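Prorkunex Untertisch-Spülmaschine für Kita, Teeküche, kleine Gastro

Startseite > Küche > Spültechnik > Untertisch

Hersteller: Kindthorpe
Verfügbarkeit: ab Lager Ukell, nächste Lieferung im Oktober
Preis: auf Anfrage, Versand per Spedition

Kurz vorweg
Gewerbliche Untertischmaschine mit Frischwasser-Nachspülung. Passt unter die normale Arbeitsplatte. Für Küchen, in denen mittags alles auf einmal zurückkommt und eine Haushaltsmaschine zu lange braucht. Einbau durch Fachbetrieb, Starkstrom wird benötigt.

Was sie kann
Nachspülung mit 80 °C, Temperatur wird im Display angezeigt. Das Programm läuft erst weiter, wenn der Boiler soweit ist. Kann morgens beim ersten Korb also etwas dauern, ist normal, bitte nicht gleich den Kundendienst anrufen.

2 Programme: kurz und intensiv. Kurz für Gläser, Tassen, leicht Verschmutztes. Intensiv für Teller mit Soße, Müslischalen, Auflaufreste. Mehr Knöpfe gibt es nicht, war von den Küchen so gewünscht.

Türe doppelwandig, leiser als das Vorgängermodell. Spülarme oben und unten, ohne Werkzeug abnehmbar. Tank tiefgezogen, keine Ecken wo sich was festsetzt. Dosierpumpe für Klarspüler eingebaut, Reinigerpumpe ebenfalls. Laugenpumpe gegen Aufpreis, wird gebraucht wenn der Abfluss höher liegt als der Maschinenboden. Vorher nachsehen! Kommt als häufigste Rückfrage.

Welches Geschirr geht rein
Hartporzellan, Steingut mit dichter Glasur, Glas, Edelstahl. Keramik mit Dekor nur, wenn der Hersteller sie als spülmaschinenfest ausweist. Inglasur- und Unterglasurdekore halten gewerbliche Reiniger in der Regel gut aus, Aufglasurdekore werden mit der Zeit stumpf. Gold- und Silberränder bitte von Hand.

Kunststoffgeschirr: geht, trocknet aber schlecht nach. Korb nach dem Spülen schräg stellen, kurz stehen lassen, dann erst stapeln. Melamin verliert Glanz. Holzbrettchen und Alu gar nicht.

Schalen und Schüsseln immer mit der Öffnung nach unten und leicht gekippt, sonst steht im Standring das Wasser. Nicht ineinander schieben. Klingt banal, ist aber fast immer der Grund wenn "die Maschine nicht sauber spült".

Wasser
Bei hartem Wasser Enthärter vorschalten. Extern, nicht eingebaut. Ohne Enthärter Beläge auf Glas und Heizung, Kalkschäden fallen nicht unter die Gewährleistung. Härtegrad beim Wasserversorger erfragen und bei der Bestellung mit angeben, dann können wir gleich die passende Patrone dazulegen. Teststreifen liegen der Maschine bei.

Reiniger
Nur flüssiger Gewerbereiniger. Kein Haushaltspulver, keine Tabs, kein Handspülmittel (schäumt aus der Türe, haben wir alles schon gesehen). Zum Start empfehlen wir das Set von Nic Aodha, Reiniger und Klarspüler im Kanister, farblich getrennte Sauglanzen. Kanister ausserhalb der Reichweite von Kindern, am besten abschließbarer Unterschrank.

Tägliche Pflege
Abends Tank ablassen, Flächensieb raus, unter dem Hahn ausbürsten. Spülarme abnehmen und Düsen ansehen, Reiskörner mit einem Zahnstocher raus. Tür über Nacht offen lassen. Gehäuse feucht abwischen, nicht mit dem Schlauch abspritzen.

Wartung
Hinweis im Display nach mehr als 3.000 Spülgängen, lässt sich nur vom Techniker zurücksetzen. Maschine läuft trotzdem weiter. Gewechselt werden dann Türdichtung und Pumpenschläuche, der Rest je nach Zustand. Wartungsvertrag möglich, bitte Postleitzahl nennen.

Gewährleistung
2 Jahre auf Teile, Verschleißteile ausgenommen. Einbauprotokoll aufheben, ohne Protokoll wird es mühsam.

Lieferumfang
Maschine, Tellerkorb, Universalkorb, Besteckköcher, Zulaufschlauch, Ablaufschlauch, Teststreifen, Kurzanleitung laminiert zum Aufhängen. Ausführliche Anleitung als Download.

Zubehör
Untergestell, damit man sich nicht so bücken muss. Glaserkorb mit Facheinteilung. Korb für tiefe Schalen, weiter Zinkenabstand, für Kitas sehr zu empfehlen. Laugenpumpe. Enthärter klein und gross. Ersatzdüsen.

Häufig gefragt
Haushaltskorb einsetzbar? Nein, andere Maße.
Geht sie an Warmwasser? Ja, spart Aufheizzeit. Kaltwasser geht auch.
Trocknet sie? Kein Trockengang. Das Geschirr ist nach dem Nachspülen so heiß, dass es an der Luft abtrocknet, Körbe dafür herausziehen.
Altgerät mitnehmen? Gegen Aufpreis, bei der Bestellung ankreuzen.

Schalen für Kinder sind meist dickwandig und halten die Wärme länger als dünne Teller.

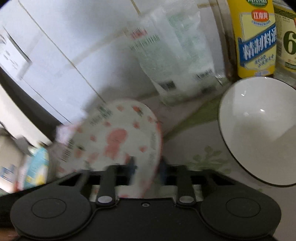

Deshalb vor dem Einräumen in den Schrank auskühlen lassen und erst dann stapeln. Fragen zu einzelnen Geschirrserien bitte mit Angabe von Hersteller und Material über das Kontaktformular, Antwort kommt aus dem Lager Ukell.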